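Notebook > Wet Lab > Skaltidance strain

Mar 24, 2018

OK, plates first. The Skaltidance transformants from the second try grew, and I'm so relieved! Colonies on 3 of the 6 plates, all small and a bit pale, and the no-plasmid control stayed clean (last time it was a lawn, so I threw out the old antibiotic stock and made fresh). I spread 100 µl on each and I think that was too much for the recovered cells, the colonies near the middle run into each other. Next time I'll do a dilution as well.

Picked from the edges and started overnights in the Öberg shaker. Somebody had left it at 30, so check the display before you walk away from it, please. I've put tape over the dial.

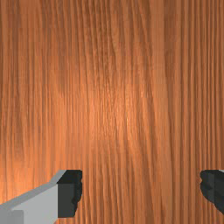

Also went back over the interview notes for the Tellow sensor while the gel was running. The people who'd be wearing the patch keep asking how long it lasts and whether it itches, and we have nothing to tell them on either. I'd like to get the itching question into the next round of the survey, even if it's only one line. We were going to leave it until August, but that seems silly now.

The gel, well. Ladder looks great, the digest doesn't. I see one fat band where I wanted 2, so either the enzyme is tired or I cut the incubation too short (I did, I had to catch the Nanon call). Rerunning with the same prep and a full hour, and if it's still one band I'll open the new tube in the door of the freezer.

Things I still owe: miniprep the overnights, glycerol stocks, label the box properly this time. The Nanon people want our growth curves in their format, and I haven't even opened the template. Whoever gets in before me, take the overnights out and stick them in the fridge, they're in the blue rack with my initials.

Recent entries
Skaltidance: first transformation, lawn on control
Tellow survey, draft questions
Making competent cells again
Öberg shaker sign-up

Contact the lab | Back to top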